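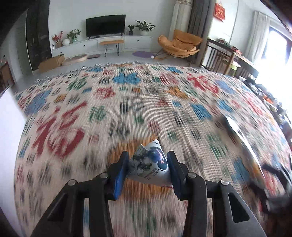 Figure 2. Snack bag over the living room rug, Pendby flat. TV cabinet, plants and bench along the back wall.

4.2 Small stray items and the patterned floor

The living room was the hardest of the rooms to code and we spent the longest on it. Kitchens have counters. Bedrooms have a bed, everything goes on the bed or off it. Living rooms have a floor, and in the Pendby flat the floor is mostly rug (Figure 2). Cream ground, ikat-style motifs in red, blue, green, orange and black, tassels along the far edge and then light gray tile. A snack bag is a small thing to be looking for on that.

We use "stray" the way Section 2 defines it: any item that a resident, asked cold, says doesn't live where it is. Food wrappers and packets were called strays in every household without exception. Even full ones. Mthembu's first pass had split packets into "food" and "trash" but residents did not talk that way during tidying, only afterward when we asked them to sort the list, so the split was dropped. A packet on a table could be either a stray or a snack in use. A packet on the floor was a stray, period.

What changed from room to room was how fast a stray got noticed. On plain tile, residents named small items right away, often from the doorway. On rugs with a busy pattern they named the big things first (box, cushion, toys) and came to the small ones late or walked past them. The bag in Figure 2 is white with a dark blue circle printed on it and green leaves, and there is an orange patch of the rug directly under it. Blue and green are both in the rug as well. Two of the coders, working seperately, left packets like this one off their first list for the room and added them on the second look.

We do not want to lean too hard on color. Bíró's point, made at the April coding meeting, was that size and pattern scale matter more. A motif that is much larger than the item pulls the eye off it; one about the same size hides it. The Pendby rug has both kinds. The big red curve at left center in the figure is hard to confuse with anything. The smaller figures, like the blue one near the top that looks a bit like a butterfly, are another matter. Anything flat and bright near one of those took longer to find. We have no measurement of this beyond the order of naming, see Limits.

4.3 What counts as put away

Residents had firm rules for surfaces and loose rules for floors. The long white cabinet under the TV is a good case. Vase of red flowers, round white vase, potted plants on both sides of the screen, a small clear bottle. To an outsider that's a fair number of objects on one surface. The resident (R7) called the whole top "done" and would not have any of it on the stray list except the bottle, which she went back and forth on.

"The plants are where they are. That's their spot. If you moved one I'd know."

Same resident on the floor in front: "That's just the floor, things are on it."

So things on the cabinet belonged by default and had to be argued off. Things on the floor were the opposite but only partly. The rugs themselves were never strays. The low wooden bench with the black hairpin legs was furniture. So was the orange papasan-style chair. The open cardboard box by the cabinet was a stray to one coder and storage to another, and the resident said both in the same sentence. The round beige cushion next to it had no agreed home at all. The small white ball at the edge of the lavender rug was named as a stray but a "fine" one, meaning it could stay down there through a tidy without bothering anyone.

Kun proposed a third code for these, "floor resident", and we adopted it. It covers items that are on the floor more often than not, that nobody objects to, and that would look odd anywhere else. Cushions, balls, low mats, some boxes. Adding the code cleared up most of the disagreements in the living room set. It did not help with the boxes. Boxes are their own problem and get a section to themselves (4.5).

Snack packets never got the floor resident code, from anybody.

4.4 Order of tidying

Across households the order was more alike than we expected going in. Wrappers and packets first, then cups and dishes, then cloth, then toys, then whatever is left, which tends to be paper. Residents explained the first step in different ways. Crumbs, ants, the look of it, "it's the easy win". Lynch notes the packets also have the shortest trip. One decision, full or empty, then kitchen or bin. A cushion with no home needs a longer think and gets put off.

Three things broke the order.

Soft floors. On a deep or patterned rug residents often did a second sweep for small items at the end, on their knees or bent right over, having done the packets first as usual. On tile there was no second sweep.

Furniture at floor height. Low chairs and benches collect things under and behind. In rooms with a papasan or a hairpin bench residents checked underneath near the end, if at all. Our item counts for under-furniture space are probably low.

Guests coming. With a visitor expected, the cabinet top moved up the list and got dusted or straightened before the floor was clear. Same resident, same room, different order. R7 did this, and said so with out being asked.

The Plollham households fit the same picture with one exception, a resident who did the toys first every time and called it a habit from a previous job. We kept her in.

Limits. Order of naming is a weak stand-in for noticing, people may see a thing and not bother to say it. The pattern effect in 4.2 rests on few rugs, and the Pendby one is busier than the rest, so it carries a lot of the weight. We did not swap rugs between rooms and should have. Kovács has suggested laying the same set of packets on a plain rug and on a patterned one and asking residents to point, simple enough, and it is planned for the Ruvham flats next. Lighting was whatever the room had. We also did not record whether residents normally wear glasses, an oversight, and for small flat items on a busy ground it may matter more than anything else in this section.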